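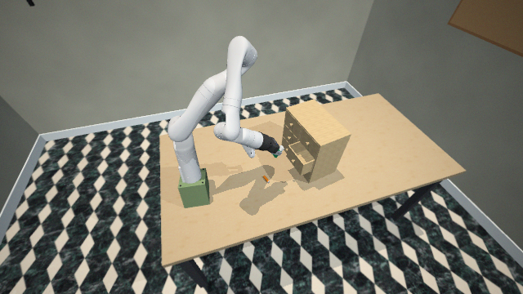
My wrist has started clicking. I put this down to three weeks of teaching an arm to use a chest of drawers, by remote control, in a simulator, from the spare bedroom in Wedton. The job has two halves: get the drawer open, then get the small orange thing off the table and into it. I have come to know that drawer very well. It is one of the low ones in a little wooden cabinet full of them, each with a handle the size of a lentil, and somebody on the project chose a patterned floor so loud that I now see diamonds when I shut my eyes. The arm has a glossy white casing and throws a great crooked shadow over the table, and for the first two days I steered by the shadow by mistake.

I should go back a bit. Esi Appiah, whom some of you will remember from the Kestevport years, rang in April 2021 to ask if I was still good at video games. I said I had never been good at video games. She said that was fine, they had plenty of people who were, and what they needed was someone who did things slowly. I have been called worse by people I've known for less time.

So a parcel arrived, with a controller in it that looks like the handle of a posh garden hose. You hold it, you press a trigger with your first finger, and the arm on the screen goes where your hand goes, after a very short delay, like a waiter who has heard you but is finishing something else. A second button closes the fingers. A third one throws the whole attempt away. I wore the lettering off the third one quite early on.

The software is called Jang. I asked Seidu Akpalu, who wrote most of it, what it stood for, and he said it didn't, and changed the subject.

What Jang does is record. Every attempt that I finish and don't bin gets saved, all the joint angles and the finger openings and what was on the screen, and in the end the lot goes into a training run in the hope that the arm will do the job without me. They want 109 good ones from each of us. I did ask why 109. It was going to be 100 and then a few were set aside for checking, and then there was some more arithmetic, during which I watched a pigeon.

A good one, by Seidu's rules, is a smooth one. You come down in front of the drawer, you hook the handle, you pull in a straight line and you let go before you lift. Leave out the letting go and the cabinet comes with you. I've had it tipped up on its back legs, if a box with no legs can be said to have back legs, and once I had it off the end of the table altogether, after which it carried on sliding for longer than seemed necessary. Then you swing over for the orange thing, come down on it from above, close, lift, and carry it back across to the open drawer.

The dropping-in is the part that did my wrist. The opening is narrow and the fingers are clumsy, and you're judging depth off a flat screen, so there's a lot of hovering. I hover the way my father used to reverse a caravan. Elikem Asamoah, who is the youngest of us and does his in one sweep like a man dealing cards, looked over my recordings and told me kindly that they were "very thorough". The trouble, he explained, is that the arm learns the dithering along with everything else. If I stop above the drawer and have a think, it will stop above the drawer as well, without having anything to think about.

This upset me more than it should have. I went and watched myself put the teaspoons away, and do you know, I hesitate there too. A clear pause over the cutlery tray, every time. I have owned that tray since we moved in.

I tried copying Elikem and knocked the orange thing on to the floor six times running. (I still don't know what it is. I call it the carrot. Augustina calls it the marker pen. Seidu's file calls it object_2, and I think that tells you a fair amount about Seidu.) So I've settled on something in between, where I do my dithering before I start recording. I sit with the controller in my lap and run through it in my head, pull, let go, up, over, down, grab, up, back, drop, and then press the trigger and do it at one speed with my tongue sticking out. My thinking is still in there somewhere but it's off the record.

Augustina Quaye has a different method, involving the radio and a strict limit of 50 a week. She did the same sort of work on a real arm at Punedstead, where you stood next to it and moved it about by hand, with a big red button on the wall for when you'd had enough of each other. She says it was much easier to feel when a drawer was sticking, and much worse for the back. She also says that a simulated drawer never sticks at all, and that they'll be sorry about that later. I passed this on to Seidu, who typed something for quite a long time and then sent a thumbs-up.

The first training run happened last week, using what we had. All of us were invited to watch on a call. The arm came down in front of the drawer, hooked the handle, pulled it open very nicely and let go. Elikem cheered. Then it swung over, picked up the carrot, carried it back, got it above the drawer and stopped.

It stayed there. A tiny wobble left, a tiny wobble right. You could have put the kettle on. I knew that wobble as well as I know my own handwriting, and so, judging by the silence on the call, did everyone else.

Esi said it had gone well for a first go and would people please send in their December leave dates. I've binned my early recordings and started again from nought. I'm on thirty-one, the wrist is strapped up, and I've moved the teaspoons to a different drawer to see if that helps.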